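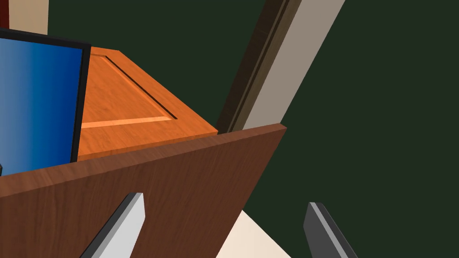
Gripper open beside the cabinet, fingers apart, in the simulator.

Gripper tips: what's worth doing and what isn't

Every tips page will tell you to wipe the fingers daily with something that comes in a spray bottle. I've looked after one Jeninari arm in the workshop for long enough to doubt most of it. A dry cotton rag does the job. The Prolden cleaner left a film on my pads, and a film is the last thing you want on a part that's meant to hold on.

Run the move on screen first. I was slow to come round to this, and I still don't trust the simulator for grip, which it flatters. For clearance it's fair. Set the fingers wide, bring them up to the panel and look at it from the wrist. If one finger overlaps the edge of a board in that view, check it from the side as well before you call it a collision – it may only be in front.

Don't copy somebody else's open width. The Clalbridge forum swears by 118 mm for cabinet doors. Mine knocked the frame at that. Measure your own door, add a bit each side and write the number on tape stuck to the controller.

Finger bolts: nip them up by hand, then 2 Nm on the little torque key. More than that and you'll be drilling one out, as I did in October.

Re-zero after any knock, even a soft one. Close the fingers fully, power off, power on, home it. The "quick zero" in the menu is quick, I'll give it that. I've had it come back wrong often enough to leave it alone.

Grease is where the money goes. The Lục tub is fine and so is the plain white stuff from the bike shop. A smear on the slides, wipe off what squeezes out, keep it away from the pads.

New pads: mine lasted 1,315 cycles and the set before gave up at 426, same make, same job. So ignore the figure on the packet and change them when the edges go shiny.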